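## Stamping with a small wooden block

A plain block of wood makes a good stamp for gift wrap, envelopes and jar labels. You need the block, an ink pad, paper and a table you can wipe down.

**Getting ready**

- Sand the face of the block until it feels smooth. Go over it with a dry cloth after.
- Clear the table. A crumb under the paper will show up as a pale spot in the print.
- Lay out more paper than you think you want. The first sheet is for practice.
- Tape the top corners down if the paper slides.

**Inking and pressing**

Tap the block on the pad a few times. Don't rub it, or the ink collects along one side and the print comes out heavy there. Hold the block near the top, bring it straight down, press, and lift straight up. Rocking it gives you a double edge.

I use a Roseris pad in red for most things. On thin paper the color comes out closer to pink, and two light taps on the pad work better than one hard one. Fill the practice sheet before you start on the good paper.

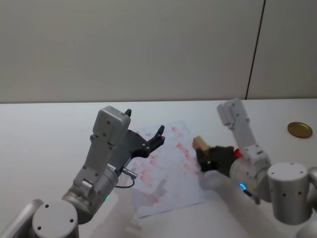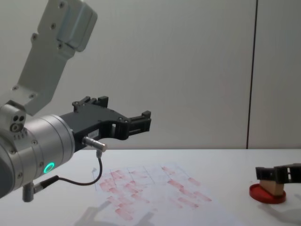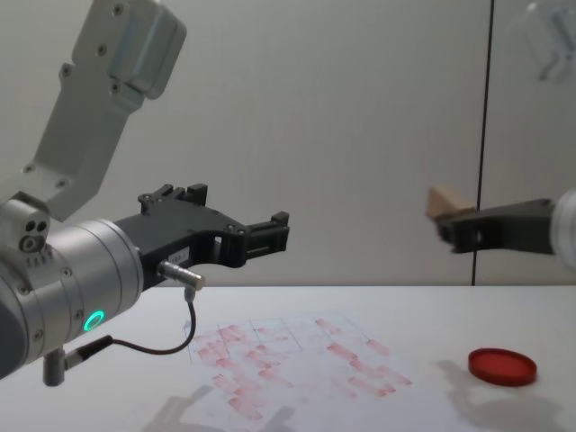 A white table is handy for this, but any flat top will do.

Dolores Szabo wrote in to say that her prints were always faint in the middle until she put a folded dish towel under the paper. She uses the same towel every time and keeps it with her stamps. I tried it with a thin towel and got a fuller print. With a thick one the paper creased, so stay with something flat.

**Drying and cleaning up**

Leave the sheets flat for 30 minutes before you stack them. Glossy paper takes longer, and I leave it overnight.

Wipe the block with a damp cloth as soon as you finish. Don't soak it. Wood swells, and the face won't sit flat the next time. Some color will stay in the grain, so keep one block for dark inks and another for light ones.

For ink on the tabletop, try dish soap and warm water first. If a mark is left, use a little rubbing alcohol on a cotton ball, and test it on the underside of the table before you do the top.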